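OK so I finally went to an antiquities sale in person after years of just looking at catalogues, and I've got Thoughts. Long thread, put the kettle on.

First thing. I went for one lot. Lot 434, a little Roman glass flask, pale green, with that rainbow flaking you get from being in the ground. I'd been mooning over the listing since March. Estimate was very kind. You can guess where this is going.

The viewing was lovely though! You ask for a thing and they just hand it to you. I held an oil lamp with somebody's thumbprint in the clay, right by the handle, and I had to go and stand by the window for a minute.

(The porter said everyone does the thumb thing, where you put your own thumb in the dent. I did the thumb thing. Mine's bigger.)

Niall Galbraith was there, who some of you will know from the lamp group. He was after a pair of Cypriot juglets and had a torch and a loupe and a packet of mints, very much the professional. I had a biro.

He went over the bigger juglet with the torch held flat against the side and showed me where the neck had been put back on. Once you've seen it you can't unsee it. There's a faint line and then the surface goes a bit too even, like foundation on a jaw. Catalogue said "repaired", fair play to them, but I'd have missed it completely.

Things I now know to ask before bidding: has it been restored, how much, and is any of that paint or just glue? "Intact" and "complete" don't mean the same thing. Complete can mean it was in 16 bits and they found all 16.

Also ask about paperwork. Where was it before, who had it, is there anything written down? One lamp came with a typed invoice from a shop called Leckie that shut decades ago, and an old collection label still stuck underneath in brown ink. It made more than double the nicer lamp next to it that had nothing. I get it now. I'd have paid extra for that label too.

One lot was pulled on the morning. They didn't say why, there was just a slip of paper where it should have been. Niall reckons a question over where it came from. I'd much rather that than them selling it and hoping.

Right, the sale. Started at ten, and they fly. I'd imagined a lot of pausing and meaningful looks. It's more like someone reading a bus timetable very fast while people scratch their noses.

I had my limit written on my hand, including the fees, because Gwilym Pumphrey told me once that the fees are where they get you and he's never been wrong about money. Hammer price plus premium plus tax on the premium. Do the sum BEFORE. Write it on your hand.

Lot 434 opened at nearly my limit. Two phones and somebody online. I got one bid in, one, and my paddle was barely up before it had gone past me. Sold for 1000 on the hammer. My hand said quite a lot less than 1000.

I'm fine. I had a scone.

BUT. Lot near the end, room half empty, people putting coats on. "A group of 4 Roman pottery items, various conditions." A small beaker, two dishes and a lamp with no nose. One other person wanted them and then she didn't. They're mine!!

The beaker is my favourite. It's orangey red, wonky, sits like it's had a drink. There's a chip in the rim that's been there so long it's gone soft at the edges. Some crusty stuff inside which I'm leaving exactly where it is, so please don't message me about vinegar.

Seriously, don't put vinegar on old pots. Or washing-up liquid. Niall has seen a painted one go in the sink and the paint came out in the sink. Soft dry brush, leave the rest, and if it's flaking take it to someone who does it for a living.

Couple of people asked how I'm keeping them. Glass-fronted cabinet, out of the sun, away from the radiator, museum wax under the wobbly one. The cat isn't allowed in that room. Dino has opinions about this and shares them at 5am.

I've started a notebook as well. One page per piece, with the lot number, the catalogue wording copied out in full, what I paid, and a drawing. The drawings are terrible. The second dish looks like a hat. I'm sticking the invoice copies in the back, so whoever has them after me gets a bit of history with them.

Still can't decide if the lamp is Italian or North African. The clay's quite pale and there's a tiny bit of a maker's mark underneath, maybe two letters and a smudge. Lamp people, if I post it tomorrow in daylight will you be nice to me?

Next sale I fancy is mostly beads and small bronzes, so a lot cheaper, and I've promised to bid on nothing over my scone budget. Gwilym is coming with me to hold my arm down.

Two more pics and then I'm off to bed
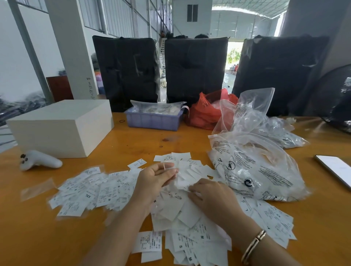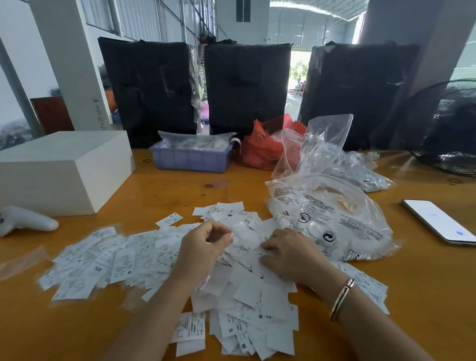
Size labels, all over the table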